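My first go at a dark mild

I've been promising myself a proper homebrew post for ages, so make a cuppa (or open something better) and settle in. For years I've been a pale ale person through and through. Then last October we had a weekend in Ornholm, it bucketed down the whole time, and I ended up in a little pub drinking a dark mild called Rarnata. Malty, a bit like toast crusts, and light enough that I had a second without regretting it. I came home wanting to make one.

The recipe I settled on is pretty simple – mostly pale malt, a bit of crystal, a handful of chocolate malt for the colour. I mashed it warmer than usual to keep some body in it.
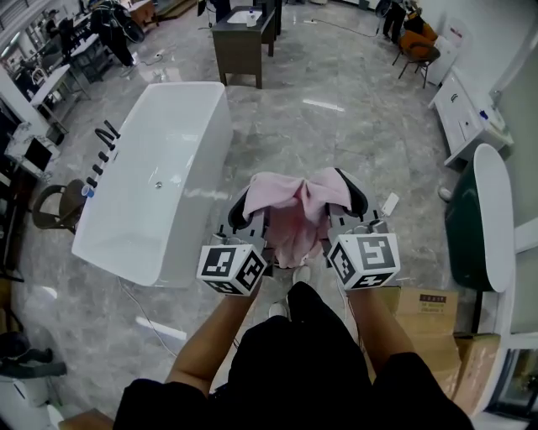
Pink towel, grey tiles, big white bath.

Fermentation took off overnight and was done in 5 days, which surprised me! I gave it a few more to settle. My final gravity was a touch higher than I'd planned, but with a beer this small I'd take that over thin and watery any day. I bottled with less sugar than I'd use for a pale, because a fizzy mild just tastes wrong to me.
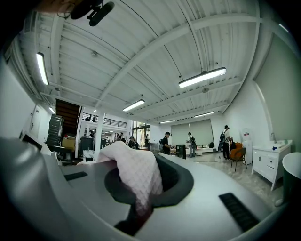 How it tastes

Lovely, mostly. The first bottle was a bit harsh and I blamed the chocolate malt, but after 3 weeks it had rounded out into something like cocoa and brown bread. It's not Rarnata. It's darker for a start, and there's a nutty flavour in theirs that I haven't worked out. Next time I'll halve the chocolate malt and try a different yeast – my local shop has one from Skornormont that I've been eyeing off.

2 comments

maltmuncher: Try a bit of brown malt for that nutty flavour. Works a treat in mine.

Kettle and Keg: Did you treat your water? Mine always came out harsh until I did.

Contact | © 2018 Noh Brewing Diary | Back to top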